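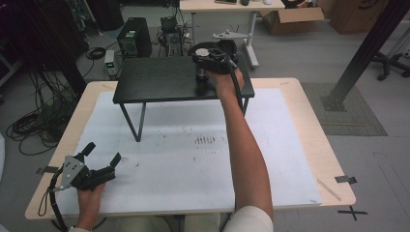 3 min read · 11 replies

Small black side table, does it work as a riser or does it just look daft?

pippin_shed
Right, I need opinions before I talk myself out of this. I've got one of those tiny black side tables, rectangular, dark wood-grain top, thin metal legs that splay out in a V. It's an Altov, I think, though the label has long gone. I want to stand it on top of my proper table at the back so I've got a second level for paint pots and brushes (I do little model houses and I'm forever knocking the water over). There's white foam board down to save the wood. My other half says it looks like a table having a baby. Thoughts?

Mizuno_fan
I do exactly this and I love it! Mine's a bit taller and I keep the glue underneath and whatever's drying on top. You get the same bit of tabletop back twice over. Do it.

Debora Palumbo
I'd be careful with those legs. Thin metal on foam board will dent it, and once there's a dent the leg finds it every single time and then the whole thing sits on the skew. I had 4 neat little holes in mine after one winter. Stick felt pads on the feet, the big round ones, not the titchy ones that come in the packet with picture hooks.

pippin_shed
Ooh, hadn't thought of dents. The board's already a right state, smudges and scuffs all over, and there's a clump of short dark streaks near the middle that I can't shift. Anyone know what gets those off?

lelton_lane
White vinegar, tiny bit, on a soft cloth. Don't scrub or the paper face goes furry.

Debora Palumbo
Please don't put vinegar on foam board! It's paper on the outside, it'll bubble. A clean white rubber, the sort you get in a school pencil case, and go gently. If that doesn't do it just flip the board over.

lelton_lane
I've used vinegar for years and never had a bubble, but fair enough. Flipping it is probably the sensible answer.

Mizuno_fan
Or buy another sheet? They're not dear. I get mine from the Esitz shop, cut to size, and they'll round the corners off for you if you ask. Your table's got rounded corners so square board is going to stick out and catch your sleeve.

pippin_shed
Mine doesn't quite cover the whole top so the corners haven't bothered me so far. I did wonder about taping it down. I've got black tape everywhere as it is, bits on the edges of the table, even a big X on the floor by the corner.

tin_of_buttons
Tape on bare wood, nooo. If it's been there a while, warm it with a hairdryer before you pull or it'll bring the finish up with it. I took a strip off my nan's sideboard last June and I still feel ill when I walk past.

Debora Palumbo
Seconded on the hairdryer. For holding the board down I'd use a couple of small clamps at the back.

lelton_lane
Clamps get in the way of the legs though, if the little table is standing towards the back. I'd leave it loose. The weight of the pots will hold it.

Debora Palumbo
We'll have to disagree there. A loose board with a table on it and water on top of that? I've mopped up enough.

pippin_shed
Ha, ok. Plan is felt pads, rubber on the streaks, and I'll try it loose for a bit and see who's right. I'm also going to fix a thin strip of wood along the front edge of the little table so the brushes don't roll off. There's a stick lying on the end of the big one that might do if I trim it.

tin_of_buttons
Sand the cut end or you'll be picking splinters out of your thumb. And put the water pot on the BIG table, please, well away from the houses.

Mizuno_fan
What's the paint you're using on the roofs, by the way? I can't get a decent slate grey for love nor money.

pippin_shed
I mix it, two parts black to one of blue and then whatever white is left on the brush. I'll put a proper post up in the paint section tonight.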